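Shelf-Life Laboratory Technician (Cosmetics and Personal Care)
Felemach Product Testing
Full time, permanent
Reports to: Etenesh Hailu, Stability Section Lead
Start: October

Position summary

Felemach tests creams, balms, lotions and powders for small and mid-sized manufacturers. The stability section determines how long a product keeps its stated properties under defined storage conditions. The technician prepares samples, runs the pull schedule, takes measurements at each time point and enters results in the section database. The position is bench based, with a limited amount of report drafting.

The section currently holds 155 open studies. Most run 13 months, including a final reserve pull. Accelerated studies are stored at 40 degrees Celsius and follow a shorter schedule.

Duties

Log incoming samples against the client's submission form. Confirm lot number, fill weight and container type before a study number is issued. Submissions that do not match the form are placed on hold and referred to the section lead.

Load samples into the storage chambers according to the study plan, with containers upright unless the plan calls for inverted or horizontal storage.

Carry out scheduled pulls. A pull is considered on time if it is completed within 2 working days of the planned date. Late pulls require a deviation note.

Measure pH, viscosity and weight loss. Record odor, color and texture against the retained control using the section's grading scale. Two graders are required for odor.

Perform freeze-thaw cycling on emulsions and note any separation, graining or syneresis.

Check closures for leakage and torque loss. Check labels for lifting, staining and loss of print.

Calibrate balances and pH meters daily before first use. Review chamber temperature and humidity charts each morning at 8:30 and initial them.

Draft data tables for interim and final reports. Interpretation and shelf-life assignment remain with the section lead.

Assist with the annual chamber mapping exercise. This requires some evening work, paid at the overtime rate.

Required qualifications

Associate degree in chemistry, chemical technology, biology or a related field, or equivalent laboratory experience.

Working knowledge of pH measurement and rotational viscometry.

Ability to follow written procedures without shortcuts and to document departures from them at the time they occur.

Legible handwriting. Chamber logs and odor grading sheets are still kept on paper.

Ability to lift boxed samples and to stand at a bench for most of the shift.

No uncorrected impairment of color vision or sense of smell. Candidates complete a short screening test for both during the second interview.

Preferred qualifications

Experience with anhydrous products such as balms and ointments.

Experience with preservative efficacy testing. The plates are read by the microbiology section, but the stability technician prepares the transfer samples.

Familiarity with Ivent, the database used for study plans and pull dates. Training is provided for candidates who have not used it.

Basic spreadsheet skills, including charting of time series.

Working conditions

The laboratory is fragrance free. Staff may not wear perfume, scented lotion or scented hair products on site. Gloves, safety glasses and a laboratory coat are worn at the wet benches and in the chamber rooms. Food and drink are restricted to the break room on the ground floor.

Core hours are 8:00 a.m. to 4:30 p.m. with a 30-minute unpaid lunch. Weekend pulls are avoided when plans are written, but a few client protocols require them. These are shared by rotation and compensated with time off in the following pay period.

The position is on site. Remote work is not available during the first year and is limited to report drafting after that.

Training

New technicians shadow a senior technician for six weeks and are signed off one procedure at a time. Sample intake and container handling come first, followed by weighing, pH and viscosity. Odor grading is signed off last, after a blind comparison against the existing graders. External training in rheology is provided by Stojanović and is paid for by the company.

Small jars are among the container formats handled in the section.
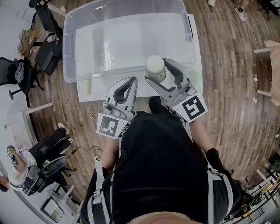 Compensation and benefits

Hourly pay is set by experience and is stated in writing before the second interview. Health and dental coverage begin on the first day of the month after hire. Paid vacation accrues from the start date. The company contributes to a retirement plan after six months of service.

Parking is free. The Monitz shuttle stops at the main gate on weekday mornings and evenings.

How to apply

Send a resume and a one-page cover letter to Etenesh Hailu through the careers page. State your earliest start date and list the laboratory instruments you have used without supervision. Do not attach certificates at this stage. Two professional references are requested after the first interview.

Applications are reviewed in the order received, and the posting is removed when the position is filled. Applicants not selected for interview are notified by email.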